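Mengal Mission Briefings: question and answer records

README for the Parketham release, revised 6th February

Contents

This release holds question-and-answer records from the press briefings of the ceasefire monitoring mission in Mengal. One record is one question put by a correspondent and everything the spokesperson said before the next question was taken. Follow-ups are separate records, linked to the parent by the field follows_id. Opening statements are not included.

The records cover 17 months of briefings held at the mission's Leltby office. Briefings given by telephone are included where a recording was kept. Off-camera remarks and corridor exchanges are excluded, even where they were later quoted in print.

Files

records.csv – one row per question
sessions.csv – one row per briefing, with language and room
codes.csv – the subject codes and their definitions
changes.txt – differences from the previous release

All files are UTF-8. Commas inside quoted speech are preserved, so a parser that splits on commas without honouring quotation marks will misread the rows.

Main fields in records.csv

record_id: stable across releases. Withdrawn identifiers are not reused.
session_id: joins to sessions.csv.
question_text: the question as spoken, with false starts removed.
answer_text: the reply as spoken, including "I have nothing on that".
subject: one of 13 codes. Where a question raises several matters, the first is coded.
answer_type: substantive, deferred, referred or declined.
later_reply: a written reply, if one was issued within five working days.
qc: see the final section.

Coding of answers

"Deferred" means the spokesperson undertook to come back with information. "Referred" means the correspondent was told to ask another body, usually the contributing government or the joint commission. "Declined" is used only where the refusal is explicit. An answer that repeats an earlier statement without addressing the question is coded substantive, which flatters the figures for troop conduct and detainee transfers. Users interested in evasion should read the text and apply their own labels.

The code for detainee transfers was split in November. Older records were recoded at the same time, and the former value is kept in the field subject_old.

Known problems

Audio from two sessions is damaged and the questions were reconstructed from notes. These rows have source set to "notes" and should not be used for any work on wording.

Correspondents' names and outlets have been removed. Where a question identifies its asker by content – for example, by reference to the asker's own accreditation – the phrase is replaced with a bracketed marker.

Interpreted answers give the English of the interpreter. The original speech is held in the Breltmont archive and can be requested for research in writing.

Place names follow the mission's own map, which differs from the joint commission's in the northern sector. No position on the boundary is implied.

Quality control
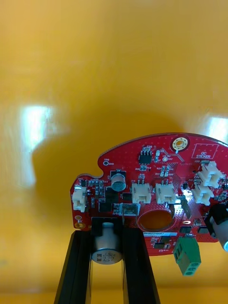
The qc field records whether a second reader has compared the row with the audio. It is present on every row and takes the values "checked", "amended" or blank. A blank means the comparison has not been recorded; it does not mean that the row failed. The field works like the outlined box marked QC STICKER on a red circuit board, a place set aside for the result of an inspection that says nothing by itself about whether one was done. Rows with source set to "notes" are always blank, as there is no usable audio to compare. Corrections should cite the record_id and quote the words in dispute.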